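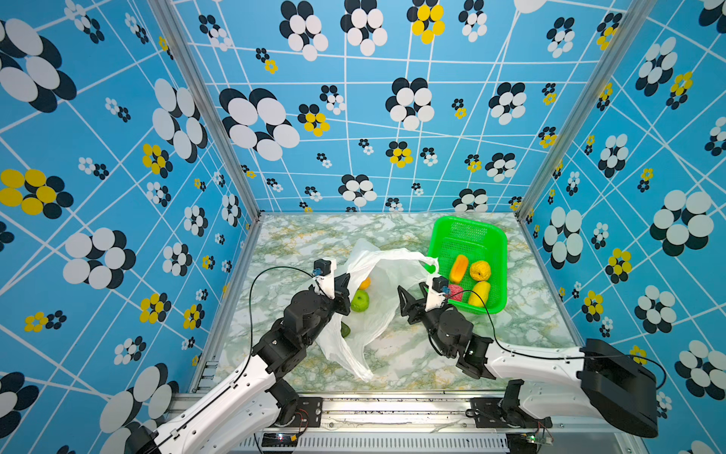
White plastic bag, green mesh basket.

Home Patterns Fabric Notes Archive Contact

Replacing the collar on the Indura shirt

July, by Dimas Hartono

The collar on my blue Indura work shirt wore through at the fold last winter. The rest of the shirt is sound. The cuffs are slightly fuzzy along the edge and one pocket corner has been restitched, but the yoke, sleeves and button band will last several more years. Turning the collar was the first option. I unpicked the neckline and found that the underside had been cut on the bias in a thinner cloth, with no fusing, so turning it would have put the weak layer on the outside. I made a new one.

Cloth

The original is a cotton twill of medium weight. I did not find a match for the blue and did not look very long. The replacement is Tillwood twill in a dark gray, a remnant left over from a pair of trousers. It was washed twice and tumble dried before cutting. Unwashed Tillwood shrinks more along the length than across it, and a collar that shrinks after it is attached will pull the neckline into small pleats on both sides of the center back. I have a shirt in the closet that does this.

Pattern

I traced the old collar and stand after pressing them flat, then checked the tracing against Sundis 1018, the shirt pattern I normally use. The two stands have nearly the same curve. The Sundis collar has a longer point and a straighter outer edge. I kept the Indura shape and took only the notch positions from the Sundis.

Do not measure the old stand and trust the number. Mine had stretched along the seam line from years of being buttoned. I measured the neckline of the shirt itself, standing the tape on its edge and following the stitching line, and then shortened the stand tracing by 4 mm, split evenly between the two halves. With the button at the front overlap the fit is now correct with one finger inside.

The upper collar is cut slightly larger than the under collar on the outer three sides. The extra lets the seam roll to the underside when the collar is folded. For thin shirting I would add half as much. The under collar is on the straight grain, unlike the factory version, and the grain runs parallel to the center back.

Interfacing

One layer of woven cotton fusible on the upper collar, trimmed out of the seam allowances. One layer on the outer stand. Nothing on the under collar or the inner stand. I tried a second layer in the points on a scrap and it made a visible step through the twill.

Press the fusible from the center outward, lifting the iron each time. Let the piece lie flat until it is fully cool. I moved the first one too early and it set with a bend in it, so it was cut again.

Sewing

Needle size 90, ordinary polyester thread, short stitch. The order was:

Upper collar to under collar along the long edge. Grade the allowances and understitch as far into the corners as the foot will go.

Short ends, with one stitch taken diagonally across each point. A sharp pivot in twill leaves too much cloth in the corner and the point comes out round.

Turn, press, topstitch.

Collar between the two stand pieces, matching center back first, then the notches, then the ends.

Outer stand to the neckline. Inner stand folded under and basted by hand, then edge stitched from the right side.

I baste the inner stand every time. Hakim Liew, who taught me to sew shirts, uses a strip of glue stick and gets a cleaner line than I do, but I find the glue gums the needle in heavier cloth.

The front curve of the stand needs the most attention. If the shirt band stops short of the stand, there is a step under the button. If it sticks out past it, there is a lump. Before closing the curve I fold the collar in half at center back and lay one end on the other. On this shirt the left end was slightly higher, and I unpicked it as far as the shoulder seam and sewed it again.

Buttonhole

Horizontal, on the stand, made by machine with a strip of gray cording underneath. The old button was reused. It is a little thicker than the ones on the band, so I tested the length on a folded scrap of the same layers.

Result

The contrast collar looks deliberate enough. The left point lies flat and the right one lifts slightly at the tip, probably from an uneven understitch. It has been washed once since, on Tuesday, and has not changed. The old collar pieces are in an envelope with the tracing, marked with the shortened stand length, for when the gray one goes. Cuffs next, if there is enough Tillwood left to cut four on the same grain.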